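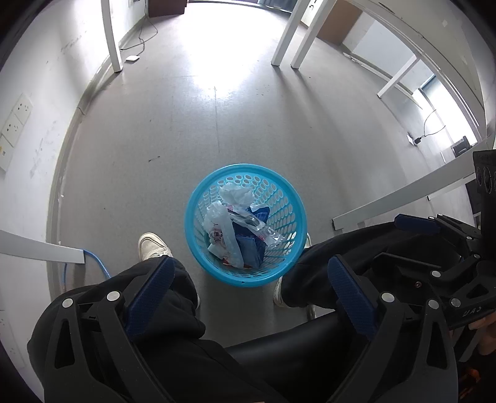

Waste bin task, legs around the bin, both hand-held grippers in view.

Ticket: bin task, trajectory drops out near rim
Site: Misthorpe
Opened: 6 January 2023, Gurnen support desk

Reported: position tracking on the right-hand unit is lost during some demonstrations. The left-hand unit is not affected. The operator sits with the bin on the floor between the feet. Of 24 recordings uploaded, 6 were rejected by the Grumitz checker for a jump in the wrist path.

Checked first: clock offset between the two units. Within limits. Pad opening reads correctly on both. Storage not full.

Second check: exposure. The rejected files share one feature, a fast tilt towards the bright patch of floor near the far table legs. Tracking drops over 300 ms in the worst file and comes back with the wrong heading.

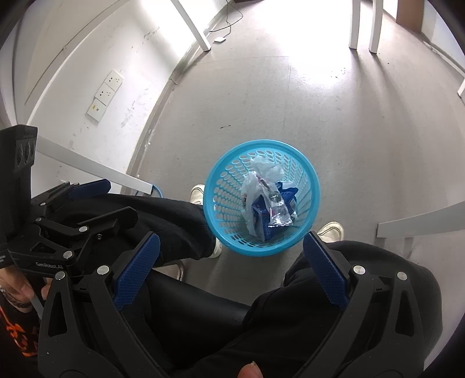
Asked the site to lower the blind, leave the table where it is and repeat with a slower approach. Also asked for both units to be held still for 2 seconds before the first move, pads open, so that the start pose is clean.

Result: repeat set uploaded, no jumps flagged. One file has a late start on the left unit and was left out by hand.

Open point: Uddin replay still closes the right gripper too early on the old files. Do not mix the old and new sets for training until the offset is fixed. Passed to the replay queue.

Status: waiting on replay.

Gurnen support desk | Contact | © 2023 Gurnen | Back to top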